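Dromow 9 kg Front Loader — Owner's Guide
Section 4: Sorting, Loading and First Use

Read Section 2 (Levelling and Transit Bolts) and Section 3 (Water and Power) before starting. The machine must not be run with transit bolts fitted.

4.1 Sorting the load
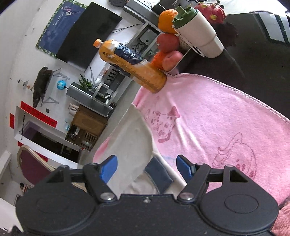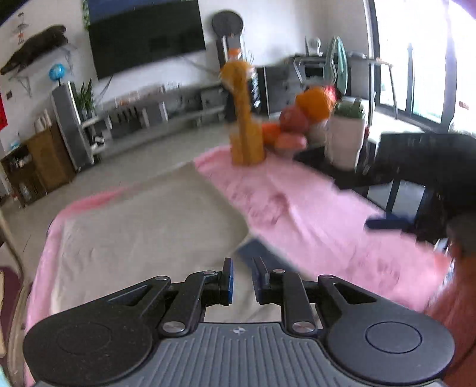

Sort by colour first, then by fabric weight, then by soil level. Whites, lights and darks are washed separately for the first three washes of any new item. Items in two colours are sorted by the darker one until they are known to be colourfast. A white cloth with a navy-blue edge, like the one on the pink towel in the first picture, goes with the darks at 30 °C or on Cold. The towel itself is treated as a coloured item, and being printed it is turned print side in where the construction allows. Plain white towels go in a separate load.

To test for colourfastness:

1. Dampen an inside seam or hem with cold water.
2. Press a clean white cloth on the damp area for one minute.
3. Check the cloth in daylight. If any colour has come off, wash the item alone on Cold.

Note: Navy, red and black trims on white fabric should be tested even if the body of the item has been washed before.

4.2 Pre-treating drink and food marks

Fruit juice, tea and coffee marks should be treated before they dry. Do not use bar soap on juice marks.

1. Blot the mark with a clean cloth. Do not rub.
2. Rinse from the back of the fabric with cold water.
3. Mix one part Kaewsai liquid concentrate with four parts cold water and apply to the mark.
4. Leave for 18 minutes, then load the item. Do not let the mixture dry on the fabric.
5. Check the mark after the wash. If it is still visible, repeat steps 1 to 4. Do not tumble dry.

CAUTION: Never mix Kaewsai concentrate with chlorine bleach or any product containing ammonia.

4.3 First use (empty drum)

The drum is tested with water at the factory and a small amount may remain. Run one empty cycle before the first load.

1. Open the door and remove the literature pack and the foam ring from the door seal.
2. Close the door until it clicks.
3. Turn on the cold tap fully and check the inlet hose for drips at both ends.
4. Pour 100 mL of liquid detergent into compartment II of the drawer.
5. Turn the dial to Cottons 60 and press Start.
6. When the cycle ends, wait for the door light to go out, then open the door and wipe the seal.

Note: A faint smell of rubber on the first cycle is normal. Slight foaming in the drawer is also normal.

4.4 Loading

Maximum dry weight is 9 kg for Cottons and 4 kg for Synthetics and Easy Care. Leave a hand's width of space between the load and the top of the drum.

1. Empty all pockets. Close zips, hooks and press studs.
2. Shake out each item and load it singly. Do not push in rolled or knotted sheets.
3. Mix large and small items. A single bath towel may not balance — add one or two others of similar weight.
4. Put bras, stockings and other small items in a mesh bag.
5. Check that nothing is caught in the door seal.

CAUTION: Keep children and pets away from the machine while the door is open. Look inside the drum before closing the door.

4.5 Choosing a spin speed

Cottons and towels: default speed
Synthetics: 800 rpm
Woollens and hand wash: 400 rpm
Curtains, lace, items with glued trim: No Spin

If the machine senses an uneven load it will stop, turn the drum slowly and try again. After three attempts it drains without spinning and shows UB. Open the door when the light goes out, loosen the load by hand and select Spin Only.

4.6 After the wash

Remove the load promptly. Leave the door and drawer slightly open between washes. Dry the lower fold of the seal with a cloth and check it for coins, hairpins and lint. Turn off the cold tap if the machine will not be used for more than a week.

Terry towels should be shaken once before hanging. Hang printed items out of direct sun, print side in. If using a Dromow dryer, see the separate guide for heat settings — the programme names are not the same on both machines.

For fault codes other than UB, see Section 7.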